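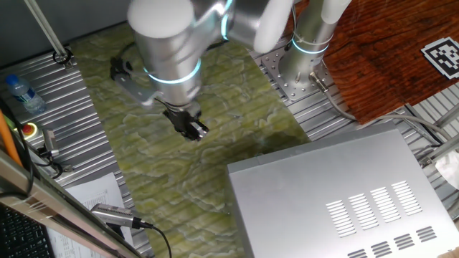
Soup Weather, and a Few Other Things

17 January 2020

Hello again from the Ellcombe Kitchen Letter! I hope you all came through the holidays with your pans intact. Mine mostly did, apart from the lid of the big enamel pot, which now has a chip the shape of Florida and doesn't sit quite right. More on that pot in a minute.

First, thank you for the mail about the November issue. I asked what you do with squash once you're sick of squash, and wow, did you tell me. I'm still reading. The winner by a mile was grating it raw into meatballs, so I tried that last week with a butternut that had been sitting on the back porch since before Thanksgiving. Very good. A little wet, so squeeze the squash in a dish towel first, and add an extra spoonful of breadcrumbs if the mix feels sloppy.

Now, soup. I have been making the same white bean soup for three weeks straight and I am not tired of it yet. It started with a bag of Dosten beans I picked up on sale, the big flat ones that go creamy in the middle. You soak them overnight with a good pinch of salt in the water (yes, salt, I know what your grandmother said, mine said it too). Next day, drain them and get the big pot out.

Chop two onions, three carrots and a couple of stalks of celery, and cook them in plenty of olive oil over medium-low heat until they're soft and starting to go gold at the edges. Give it a good 20 minutes. I used to rush this part and my soup tasted like hot water with vegetables in it. Then add four fat cloves of garlic, sliced, and a strip of lemon peel, and stir for a minute. In go the beans, 2,000 milliliters of water, a bay leaf and the rind from a piece of parmesan. Simmer with the lid half on until the beans are done. Mine take an hour and a quarter. Older beans can take twice that, so don't start at six if you want to eat at seven!

When the beans are soft, fish out the bay leaf, the peel and whatever is left of the rind. Scoop out two ladles of beans, mash them with a fork and stir them back in. Then a big bunch of kale, torn up small, and ten more minutes. Salt, lots of pepper, lemon juice at the very end. I like it with toast rubbed with garlic. My household likes it with sausage, so I fry that separately and people can help themselves.

It freezes well, but leave the kale out of the part you're freezing and add it fresh when you heat it up. I pack mine in the square Loler tubs, which stack nicely and don't leak if you press all four corners down. I have forgotten the fourth corner more than once. Leave an inch at the top for the soup to expand.

A couple of you wrote to ask about measuring in grams, so let me say it one more time: yes, I'm going to keep giving both. For flour especially, my cup and your cup are just not the same cup. I weighed out five scoops from the same bag the other night, same scoop, same me, and the heaviest and lightest were far enough apart to ruin a pie crust. If you're baking the oat bread from the fall, the full double batch should come to 1,190 grams of flour. Several of you said yours was dry, and I'd bet money it's the scooping. Weigh it once and see.

On the subject of that bread, I've been putting a spoonful of the Gunawan ginger syrup in place of the honey, and oh my goodness. It doesn't taste like ginger bread exactly, just warmer, and it makes ridiculous toast. Same amount as the honey, and the loaf browns faster, so put foil over the top for the last ten minutes or so.

The recipe swap is back too. We had such a pile of entries last time that I'm still typing them up in the evenings. The theme for this round is "cooked in one pan," and I'm going to be strict about it, because last time somebody's one-pan dinner had a side of mashed potatoes in it and those did not mash themselves in the pan. Keep it under 1,000 words, please, and tell me how many people it feeds. Casseroles count. Sheet pans count. A slow cooker counts if you don't brown the meat in something else first (I can feel the letters coming already).

And finally the lid. I looked into getting a replacement and the pot is so old they don't make that size anymore, so for now I'm using a dinner plate upside down. Works fine for soup, though it's no fun to pick up, and I've got a burned thumb as proof. If anyone has a spare eleven-inch lid rattling around in a cupboard, any color, I will trade you a jar of marmalade for it. The Seville oranges should be in the stores any day now and I plan to buy far too many.

Next time: marmalade, obviously, plus what to do with the half can of coconut milk that is always in the back of the fridge. Send me your ideas for that one. I've got two and they're both curry.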